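Pouring from the wrist view

Ruairí Geraghty spends most of his week on one skill: getting a robot arm to pour water out of a bottle. His project, Droseo, trains a policy on wrist-camera video and joint positions, with no force sensor.

"Clear plastic is the hard case," he said on Tuesday. "At close range you get ridges, glare and very little edge. The policy has to work from that."
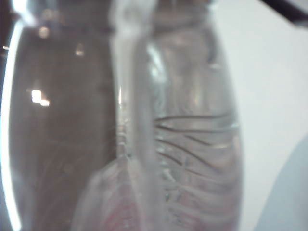
A transparent bottle at close range, from a wrist camera.

The training set holds 1342 demonstrations, all teleoperated. Geraghty's colleague Aisling Ó Gríofa removed any in which the operator paused for more than 3 seconds. "A pause teaches the model to pause," she said. "We saw that in the first version - the arm would stop halfway through the tilt and stay there."

The policy predicts short chunks of motion and replans after each one. Ó Gríofa said chunk length mattered more than network size. Long chunks overshot the tilt. Short ones made the wrist shake.

For a pour, the bottle is turned neck down over a clear measuring cup, and the policy has to keep the stream inside the rim.
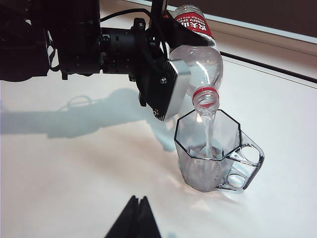 Results and limits

The group ran 200 test pours and counted any water on the table as a failure. Geraghty puts success at "over" 4 in 5. Most failures came at the start of the tilt, before the stream had settled.

"We don't control volume yet," he said. "That needs a separate estimate of the water level, and ours is poor."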